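Stirstead Fixture Plate and Search Routine for PC Disassembly

By Lakshmi Iyer
June

If you've come here from the Lollora page, hello, and you can skip the next bit. For everyone else: the Stirstead is a fixture plate plus a search routine, sold together, for people who want a robot arm to take small parts out of old desktop computers. We built it for our own research first. I wrote most of the routine and I answer most of the support mail, so this page is me talking, and I'm happy to tell you where it's weak as well as where it's good.

The research question was pretty plain. Vision gets an arm close to a part, and then close isn't good enough. A memory module or a processor wants to come out along one direction, and if you're off by a little you jam it, or you bend something. Most groups deal with this by buying a better camera. We wanted to know how far you could get with an ordinary fixed camera and a sense of touch in the wrist, if the arm was allowed to feel its way for the last little stretch.

So the method has 2 stages. In the first, the camera gives a rough pose for the part and the arm moves above it and stops. In the second, the arm comes down slowly and makes a small spiral, and it watches the side forces as it goes. When the force pattern looks like an edge, it shifts toward that edge and tries again. We cap it at 12 tries per part. If it hasn't found what it wants by then it backs straight up, logs the part as skipped and goes on to the next one. I'm fond of that cap. Our earliest version had no limit at all, and I once came back from lunch to find it still politely circling the same memory slot.

The other half is the plate. You can run the routine without it, and a few people do, but the plate is where parts go to be checked after they're out and it gives the arm something it knows for certain. Before each job the arm touches off on the plate and corrects its own idea of where the table is. It takes a minute. Please don't skip it! Nearly every letter I get that begins "it worked yesterday" ends with somebody having bumped the plate. 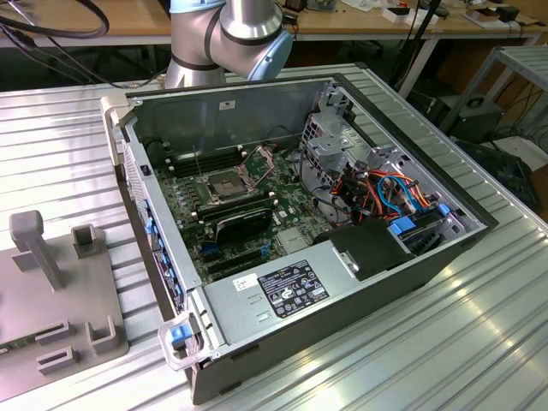

Desktop towers turned out to be a lovely test for this, much better than the flat practice boards we'd been using. There are walls to stay clear of, and cables that sit differently in every machine, and all those little levers and latches that were designed for a person's thumb. The arm has to plan its way in from above and come out again the same way. On a practice board you can approach from any side you like and you never learn anything about reach.

Now the numbers, which I know is what you scrolled for. In our last full study we ran 100 removals of memory modules with both stages switched on. The routine gave up on 7 of them. The rest came out and were set down on the plate. I went through the logs for the ones it gave up on, and most had the same trouble: a cable was resting over the end of the slot, the arm felt the cable, and it took the cable for the edge. That's a real limit of the method and I don't have a fix for it yet. A soft thing pushed sideways feels an awful lot like a hard thing brushed gently, at least to our wrist sensor.

We also tried the same job with the touch stage off, camera only, and we stopped that run early. It was jamming modules often enough that I was worried about the sockets. I'm not going to give you a tidy comparison figure from a run we didn't finish — it wouldn't be fair to the camera people.

Processors are harder. The routine will find the retention lever and it will usually find the corner of the chip, but lifting the chip cleanly depends a lot on the grip you've got. Thermal paste is the villain there. If you're after processors mainly, write to me first and tell me what gripper you have, and I'll tell you whether I think you'll be pleased or annoyed.

A few practical things people ask about:

The plate fastens to most slotted tables with the clamps in the box. You'll want it within easy reach of the arm and off to one side of the case, so nothing has to pass over it on the way in. Left or right doesn't matter. Tell the software which and it sorts out the rest.

Lay the tower on its side with the open face up. I've had two customers try it standing, and the arm can do it, but the reach gets awkward near the bottom of the case and your cycle time goes to pieces.

You need a force reading at the wrist. Some arms work it out from their joint motors and that's fine for memory, a bit vague for anything smaller. If your arm has neither, the Stirstead isn't for you, and the Kubiak bolt-on sensor is the cheapest way I know to get there.

Lighting hardly matters, to my surprise. We ran with the blinds open and the blinds shut and the routine behaved the same, as the camera only has to be roughly right. What does matter is shine. Bare metal with a lamp straight above it can throw the first stage off by enough that the spiral never meets the part. Move the lamp.

Unplug the machine and leave it a good while before you put it on the table. Take the side panel off by hand. We did spend a winter on panels and I'd like that winter back, thank you.

In the box you get the plate, the clamps, a printed setup sheet and the licence for the routine on one arm. The raw force logs from the memory study come with it too. They're labelled by try, including all the failed ones, and I'd love it if somebody took a proper run at the cable problem with them. If you do, send me what you find, even if it's only a plot and a grumble.

Orders go through the usual form. Support mail comes to me, and I read it in the morning with coffee, so that's when you'll hear back.

Related items
Lollora practice board set
Kubiak wrist force sensor
Hinditz slotted table clamps
Stirstead spare plate (no licence)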